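4. 室内シミュレーションキットの使用評価

4.1 導入と作業環境

さて、ここからは私が実際にClomeckを使ってみた話です。Clomeckは家庭内の移動・探索タスク向けに売られているシミュレーションキットで、部屋のデータ一式、物理エンジンへの接続部、それに課題を自動で作ってくれるスクリプトが付いてきます。前節で書いたとおり、うちではそれまで自作の環境を細々と直しながら使っていたのですが、家具を一つ足すたびに衝突形状を手で直すのがもうつらくて(本当につらいんです)、7月に評価ライセンスを申し込みました。

インストールは拍子抜けするほど楽でした。つまずいたのは描画ドライバの版だけで、それも付属の手引きに書いてありました。ただ、課題の設定ファイルはちょっとくせがあります。開始位置を座標で書かせるくせに、向きだけは部屋の基準方向からの相対角で書かせるんですよね。最初の二日間はこれを取り違えていて、エージェントがずっと壁に向かって歩いていました。図3は向きを直したあと、寝室の課題で戸口から奥のソファへ向かわせているときの画像です。

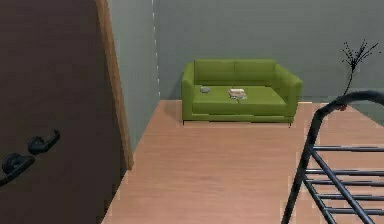

ウカリ工科大学 知能機械学科 生活空間移動研究グループ

図3 寝室課題の作業中の描画画像。手前に濃い茶色のドアと金属製の枠、奥に緑のソファ。

この部屋を選んだのは、通路の条件がちょうどよかったからです。ドアと金属の枠にはさまれた床をまっすぐ進めばソファに着くのですが、細い棒が何本も並ぶ形状というのは、深度から地図を作る手法にとってはなかなか意地悪な相手です。自作環境ではこういう棒をまとめて箱で近似していたので、すき間の向こうが見えるという状況がそもそも起こりませんでした。Clomeckでは棒が一本ずつ形状を持っていて、そこは素直にうれしかったところです。

4.2 試行の結果

寝室課題は50回走らせました。ソファの前で停止できたのは37回です。比較用に、同じ方策を自作環境のほうでも50回走らせているので、試行は合わせて100回になります。失敗の中身を記録から拾うと、いちばん多かったのは枠の側面に寄りすぎて接触判定が出る例、次が目標の手前で止まってしまう例でした。後者は、座面に置かれた小物を障害物として膨らませすぎたこちらの設定の問題で、キットの責任ではありません。

枠に近づいたときの見え方は図4のとおりです。棒と棒のあいだから床が細い縞になって見えていて、ここで深度の値が手前と奥を行ったり来たりします。地図の更新周期を長くすると縞がつぶれて楽になるのですが、そのぶんドア側への反応が鈍くなるので、結局は既定値のまま使いました。

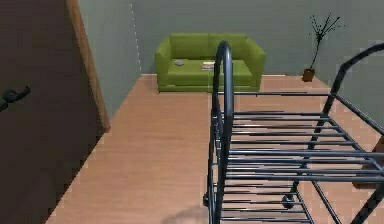 Jummai Oyewoleからは草稿の段階で、接触判定の余裕幅を既定のままにして手法どうしを比べるのは危ない、Ezeaniの環境で同じことをしたときには余裕幅を変えただけで順位が入れ替わった、との指摘を受けました。さらに、キットの評価と方策の評価は表を分けてほしい、今の書き方だとどちらの点数なのか読み手が迷う、とも。

ごもっともです。というわけで表2は分けました。余裕幅のほうは既定値と、その半分の値の二通りを載せてあります。やってみると失敗の件数は動いたものの、うちの二つの方策については順位は変わりませんでした。とはいえ寝室ひとつでの話なので、あまり大きな声では言えません。

4.3 使い勝手について

気になった点もいくつか。まず、記録の書き出しが遅いです。画像を毎ステップ保存すると、走らせている時間より書き込みを待つ時間のほうが長くなります。間引けば済むのですが、失敗の瞬間こそ全部見たいわけで、ここは改善を待ちたいところです。それから、家具の配置を変えるエディタが別売りのJurusiaに入っていて、Clomeck単体では配置を読み込むことしかできません。評価ライセンスにはJurusiaが含まれていなかったので、本稿の実験はすべて配付時の配置で行いました。

サポートの返事は早かったです。向きの書き方について問い合わせたら翌日には返答があり、2018年12月8日の更新で手引きの該当箇所に図が足されていました。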